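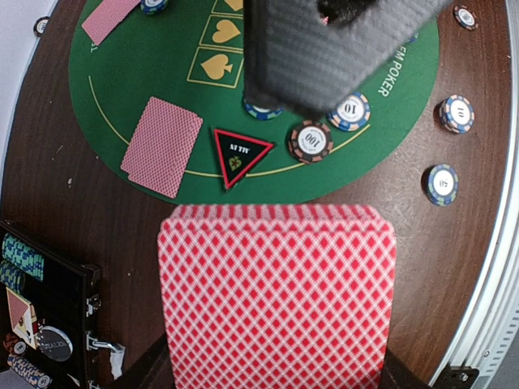
4 min read

Student Project Report: Does a Printed Poker Mat Make Card Night Tidier?
Quintana Design Studies, tabletop unit
Submitted 2024-02-21

The claim we set out to test came from the unit handout, which says a printed layout "guides players to keep a neat table." I doubted it in January and I doubt it now, though less than I did.

Our group used a green felt mat with card boxes marked in yellow, a deck with pinkish-red backs, a mixed lot of chips and a triangular ALL IN marker. The table was dark brown wood. We bought nothing new except a second deck from Kincombe, and that one stayed sealed.

The mat has clear ideas about where cards go. It has boxes with spades in them, and it has a curved line that I assume is meant to separate the players from the middle. It has no ideas at all about chips. I looked through the Inenico buying guide to see if this was normal for cheap layouts, and the guide doesn't bring it up. A chip with 100 on it and a chip with 10 on it can end up close together in the open part of the felt, and the print gives you no clue whether that is a pot, a bet or a spill.

We set a limit of 120 seconds for each reset: cards squared up, chips sorted, marker put away. We did 11 resets with the mat and the same number on bare wood. The times are in the appendix. The mat was faster for cards and made no difference for chips, which is roughly what you would guess from looking at the print.
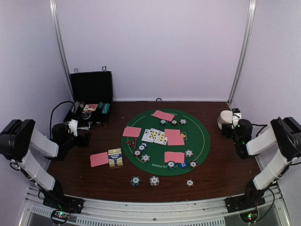

My bigger complaint is with the word "neat." The handout never defines it. One person in our group counted a pile as neat if all the cards faced the same way. Another wanted the edges lined up. Under the first rule a spread-out pile passes, and under the second it fails, so we ended up with two scores for every round. I have reported both. Anyone quoting only the better one is selling mats.

The ALL IN marker caused more trouble than it was worth. It has no printed home on our layout that we could find, so it drifted. We tried a rule that it goes back in the case first. People forgot the rule.

We also tried the Bimel sorting method, where chips are grouped by color before value. It works if your colors are plain. Ours have colored edges and white centers, and two people could look at one chip and call it by different colors. I would skip this step next time and read the numbers.
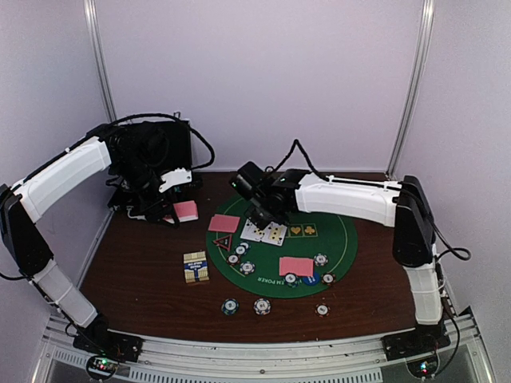 Stacking the cards first turned out to be the best single change. Once the deck was in one pile, the felt was easier to see and the chips got picked up with less reaching across. This held on bare wood too, so I can't give the mat credit for it.

Limits: one table, one mat, one deck in use, and testers who knew what was being measured. The two slowest resets are kept in the averages. I was asked to drop them and didn't see grounds to.

Still to do: repeat the chip rounds with a tray, and get a written definition of "neat" before anyone starts a timer.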